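홀타 인쇄 포스터·액자 판매팀 10월 정기회의록

시간: 오후 2시
참석: 차소율, Damián Espinoza, 제작팀, 고객응대팀
결석: 물류팀(서면 보고로 대체)

1. 지난 회의 확인
전 회의록은 수정 없이 승인함. 액자 뒷판 고정 방식 변경 건은 제작팀 검토가 끝나지 않아 다음 회의로 넘김.

2. 반품 현황
고객응대팀 보고. 9월 출고 477건 중 반품 16건. 사유는 모서리 눌림이 가장 많고, 색상이 화면과 다르다는 의견이 그다음임. 모서리 눌림은 지관 포장이 아닌 평판 포장에서만 접수됨.
차소율: 평판 포장용 모서리 보호대를 두꺼운 것으로 바꾸자고 제안. 단가 차이는 구매 담당이 확인하기로 함.

3. 용지 공급처
Buchanan 무광지 재고가 232장 남음. Tandov 쪽 견본을 받아 같은 도안으로 시험 인쇄하였고, 검은색 표현은 비슷하나 말림이 더 심하다는 의견이 있었음. Espinoza는 두께가 한 단계 높은 견본을 다시 받아 보자고 함. 결정 보류, 당분간 Buchanan으로 계속 발주.

4. Pluvham 시리즈
식물 도안 35종을 상품 페이지에 올리는 건. 제목 표기가 한글과 영문으로 섞여 있어 한글로 통일하기로 함. 세로형만 먼저 공개하고 가로형은 재단 여백을 다시 잡은 뒤 올림. 미리보기 배경색은 현행 유지.

5. 기타
맞춤 크기 주문의 교정 확인 기한을 이틀에서 사흘로 연장. 안내 메일 문구는 고객응대팀에서 수정함.
작업실 환풍기 소음 건은 건물 관리실에 다시 문의.

6. 후속 조치
- 모서리 보호대 단가 확인: 구매 담당
- Tandov 견본 재요청: Espinoza
- 도안 제목 정리: 차소율

오후 3시 20분 폐회. 다음 회의 일정은 추후 공지.

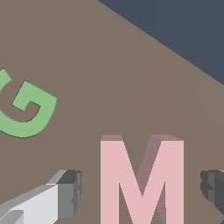
갈색 탁자 위 글자가 있는 물체들 (컴퓨터 렌더링)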